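Junside Study Rooms
Frequently Asked Questions

Who may use the study rooms?
The rooms are open to any resident of Junside aged 16 or over who holds a current library card. Residents of Voyle may also apply, under the agreement between the two libraries. Visitors from elsewhere may use a desk for a single day by showing photo identification at the front counter.

How do I reserve a desk?
Reservations are made at the front counter, by telephone, or through your online library account. A desk may be reserved up to 28 days ahead. Each booking covers a morning, an afternoon or an evening, and you may hold no more than two bookings at one time.

May I choose a particular desk?
Yes, if it is free when you book. Desks in the Urer Room are in the silent area. Desks in the Sorkenura Room are next to the local history shelves, and quiet conversation is allowed there. Please state which room you prefer when booking by telephone, as the desk number cannot be changed once the slip has been issued.

What happens if I arrive late?
Your desk is held for 20 minutes after the start of your booking. After that it may be given to another reader. If you know you will be delayed, please call the front counter and the staff will extend the hold where possible – this cannot be promised during the examination period.

Is there a charge?
There is no charge for cardholders. Day visitors pay a small fee, which is posted at the counter and reviewed each August. Group rooms are charged separately.

May I leave my belongings at the desk?
You may leave your desk for short breaks. Bags, coats and papers left for longer than this may be moved to the counter so that the desk can be used by others. The library does not accept responsibility for items left unattended. Lockers are available in the hallway and must be emptied by closing time.
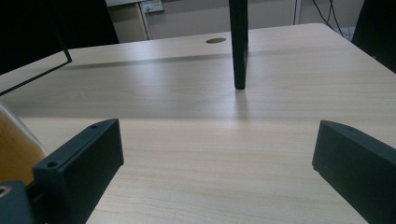
Items handed in at the counter are kept for 19 days. Keys, wallets and telephones are recorded in the lost property book and are released only to a person who can describe them. Food and clothing that has been soiled will be thrown away the same day.

Are food and drink allowed?
Drinks in closed containers are allowed in both rooms. Food may be eaten only in the lobby. Readers using items from the local history shelves must put all drinks away first.

May I use a laptop?
Yes. Please turn off the sound before entering the Urer Room. Power outlets are shared, and cords should not cross the aisle. Telephone and video calls must be taken in the lobby.

Can the library keep books at my desk?
Books cannot be kept at a desk overnight. Ask at the counter for a reserve shelf slip, and your books will be held for your next visit. The local history collection has more than 4,000 items. Most of these must be used in the library, and some need to be requested a day in advance.

When are the rooms open?
The rooms keep the same hours as the main library, except on Wednesday, when they open at noon to allow for cleaning and repairs. Readers are asked to begin packing up when the first closing announcement is made.

Whom should I contact with a concern?
Please speak first with the staff member on duty. If the matter is not settled, write to Pongsak Prasertsri, Reader Services, at the library address. Written concerns receive a written reply. Requests for special seating or other assistance may be sent to the same office – please include your card number and the date of your next booking.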